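Household > Floors > Timber

Search this site Go

Sweeping a timber floor properly (and enjoying it!)

I love a good sweep. It's quiet, it costs nothing, and a timber floor looks so much better afterwards that I often stand there with a cuppa admiring it. If yours always seems gritty ten minutes after you've put the broom away, the trouble is usually the order you do things in, and that's easy to fix.

I learned most of this in our old place at Graltine, which had dark boards in every room and a gravel driveway. Dark boards show everything. Every crumb, every bit of fluff, every footprint!

What you need

A soft-bristled indoor broom, a dustpan with a decent rubber lip, and a dry microfibre cloth. Keep the stiff yard broom outside where it belongs, as it can scratch the finish and it flicks dust about like mad.

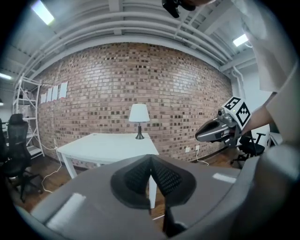
Check the bristles before you start. If they're clogged with hair, comb them out over the bin with an old fork, then give the head a wash in warm soapy water and hang it up to dry overnight. A clean broom picks up so much more that you'll think you've bought a new one.

The method

1. Shut the windows and turn off the ceiling fan. Lift up mats, shoes and anything else light enough to move, and shake the mats outside.

2. Start in the corner furthest from the door. Do the skirting boards first, pulling the dust out towards you with short strokes.

3. Work along the boards, going with the grain. Keep the bristles on the floor at the end of each stroke. That little flick most of us do at the end just sends the fine stuff back into the air (I did it for years).

4. Make a small pile every 2 metres or so and pick it up as you go. One giant pile in the middle of the room looks impressive until the dog comes through.

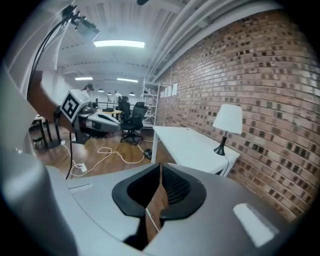

5. Tip the dustpan back slightly, sweep in, then shift it back a few centimetres and sweep again. Keep going until that annoying thin line of dust has gone.

6. Wait 5 minutes for the dust to settle, then go over the room with the dry cloth wrapped round the broom head.

Gaps between boards

Older floors often have gaps that fill up with grit. Run a dry paintbrush along them before you sweep, and do it with a lamp on the floor beside you so the light comes in low. You'll be amazed what shows up.
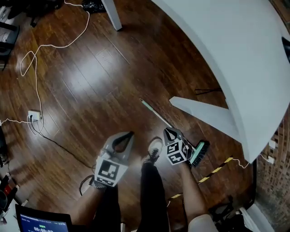 How often depends on your house. With pets or small kids, a quick go each evening is well worth it. Otherwise I do the hallway and kitchen most days and save the full job for Thursday, when the bins go out.

Store the broom hanging up or with the bristles in the air. Left standing on its head, it'll bend to one side, and a bent broom is a misery to use.

Contact us | © Holto Home Notes | Back to top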